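Pruvden Table Cell, single arm, dish handling set

Price from 1,684 per month, minimum rental 2 months. Setup at your site is 279, paid one time.

The set is meant for teams who plan their first automation budget and do not want to buy everything at once. Included are the arm, the controller, the fixed camera and the white table. Dishes and rack are not included, please use the ones from your own kitchen. The arm must learn your real plates.

Please plan also for:
- gripper pads, 103 per pair
- one power outlet close to the table
- training of your staff by Skukarberg (ask for offer)

Prices without tax, valid from 15/04/2025. For purchase in place of rental, please write to our sales office.
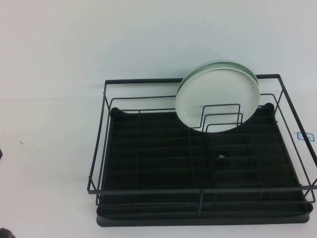 Plates in a black dish rack, fixed camera view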